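Consumo de carne vermelha e processada e indicadores de risco cardiovascular em adultos: estudo transversal por questionário

Relatório de projeto, unidade curricular de Epidemiologia Nutricional
Autores: Declan Kettle e Nicanor Olvera
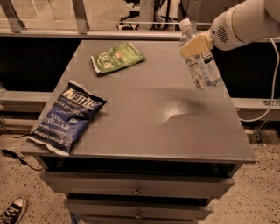
Figura 1. Mesa de cabeceira cinzenta com gavetas.

Resumo

Estudou-se a associação entre a frequência de consumo de carne vermelha e processada e três indicadores de risco cardiovascular (índice de massa corporal, perímetro da cintura e pressão arterial sistólica) em adultos residentes em Giststead. Foram distribuídos 437 questionários, dos quais 242 foram devolvidos com preenchimento suficiente para análise. A associação bruta com o índice de massa corporal foi positiva, mas perdeu grande parte da magnitude após ajuste para idade, ingestão energética e atividade física. Para a carne processada manteve-se uma associação fraca com a pressão arterial.

1. Introdução

A relação entre consumo de carne e doença cardiovascular tem sido estudada sobretudo em coortes de grande dimensão. Os resultados são mais consistentes para a carne processada do que para a carne vermelha fresca, diferença habitualmente atribuída ao teor de sódio e de nitritos. A comparação entre regiões com padrões alimentares distintos é frequente no debate público, mas está sujeita a falácia ecológica: uma região com consumo elevado pode apresentar mortalidade elevada por razões ligadas ao tabagismo, ao rendimento ou ao acesso a cuidados de saúde. Optou-se, por isso, por recolher dados individuais.

2. Métodos

2.1 Amostra. Recrutamento por conveniência em dois bairros, Stirkisitz e Vörös, com distribuição dos questionários em junho. Critérios de inclusão: idade igual ou superior a 25 anos e residência no bairro há pelo menos um ano. Excluíram-se grávidas e pessoas com dieta prescrita.

2.2 Ingestão alimentar. Utilizou-se um questionário de frequência alimentar semiquantitativo, com período de referência de 30 dias. As porções foram convertidas em gramas por dia com a folha de cálculo Zendik, desenvolvida no âmbito da unidade curricular. Classificaram-se como carne processada os enchidos, o fiambre, o bacon e as salsichas. Os hambúrgueres foram contabilizados como carne vermelha, exceto quando o participante indicou produto pré-cozinhado.

2.3 Medições. O peso e a altura foram autodeclarados. O perímetro da cintura e a pressão arterial foram medidos apenas nos participantes que aceitaram uma sessão presencial (n = 184). A pressão arterial foi registada em duas leituras com intervalo de cinco minutos, usando-se a média.

2.4 Análise. Regressão linear múltipla, com um modelo por indicador. Covariáveis: idade, sexo, tabagismo, ingestão energética total e minutos semanais de atividade física. Nível de significância de 5%.

3. Resultados

A ingestão energética mais baixa considerada plausível na amostra foi de 1514 kcal/dia. Os participantes do tercil superior de consumo de carne vermelha eram, em média, mais velhos, fumavam com maior frequência e declaravam menos atividade física.

No modelo bruto, o consumo de carne vermelha associou-se positivamente ao índice de massa corporal (p < 0,05). Com a inclusão da ingestão energética, o coeficiente reduziu-se a menos de metade e deixou de ser significativo. O perímetro da cintura teve comportamento idêntico. Na carne processada, a associação com a pressão arterial sistólica manteve-se significativa no modelo completo, com intervalo de confiança largo.

4. Discussão

A atenuação observada sugere que a carne vermelha funciona, em parte, como marcador de um padrão alimentar mais energético. O desenho transversal não permite inferir causalidade. Acresce que o peso autodeclarado tende a ser subestimado, o que poderá ter enviesado os coeficientes no sentido da hipótese nula.

A taxa de resposta foi inferior em Vörös, e os participantes que recusaram a sessão presencial eram mais jovens. Os modelos do perímetro da cintura e da pressão arterial referem-se, portanto, a uma subamostra com composição etária diferente. O consumo de sal adicionado não foi quantificado e constitui o principal fator de confundimento residual.

5. Trabalho futuro

Prevê-se repetir a recolha com registo alimentar de três dias e peso medido. A categoria dos hambúrgueres deverá ser dividida em duas no questionário, dado o número de respostas ambíguas. A versão revista da folha Zendik incluirá o cálculo do sódio por porção.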